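From: Liesl Kaufmann
To: sellamari-teleop list
Subject: Re: Block placement demos, gripper height at the plate

Apinya Kaewmanee wrote:
> I went through the March set for block placement and the replays don't
> match the recordings near the plate. In free space the arm follows the
> demo closely. In the last bit before contact it sits lower than it did
> when the operator was driving, and the fingers press on the studs.
> Is this a calibration problem or are people leaning on the leader arm?
> Also, do we keep the old demos or throw them out? There are 1000 of
> them and I would like to know before I start another training run.

Apinya,

Mostly the second. When the fingers are on the plate the operator keeps pushing the leader down, the follower can't go any further, and the gap between the two gets logged as the commanded position. On replay the controller tries to close that gap. You won't see it in the measured joint angles. Plot commanded minus measured for the wrist and shoulder joints and it shows up within a few samples of contact.

Krystyna and I repeated the corner placement at Orley using the same green baseplate, with the loose blocks in a column to the left of it. The corner is the worst case for this, as the fingertips come down right at the edge of the studs and there's little room for the plate to be out of position.
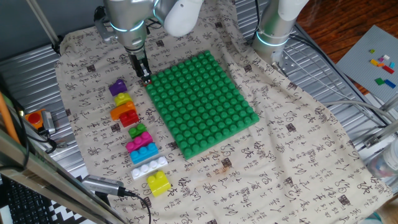 Gripper at the upper left corner of the baseplate, second arm behind.

We recorded 44 episodes with the force feedback gain on the leader turned up one step. The offset at contact dropped to a level I'd accept. The operators found it tiring, so I'd keep sessions short and swap people.

Two other things I noticed while going through the logs:

The plate isn't fixed to the table. It sits on the cloth and can end up slightly rotated. For training I don't mind, the policy should cope with that. For replay it matters, so please don't judge a demo by open-loop replay unless the plate has been put back against the marks.

Some operators close the gripper before they've stopped moving. In 23 of the March episodes the close command comes while the wrist is still turning. Those should go. Miłosz has a script that flags them by joint velocity, it's in the Kubiak repo under tools.

As for the old demos, keep them, but clip the commanded position to within a small band of the measured one whenever the gripper current says you're in contact. Don't clip in free space, you'll lose the lead the controller needs and the motion goes sluggish. I ran this on one operator's share and the replays stopped pressing.

The filtered set isn't on the server yet. Hanna is moving the storage over to Odska and writes are off until 4 pm. I'll post the path when it's up.

Can you send me the config you used for the replay, including the controller gains? If yours are stiffer than ours that would explain part of the difference.

Liesl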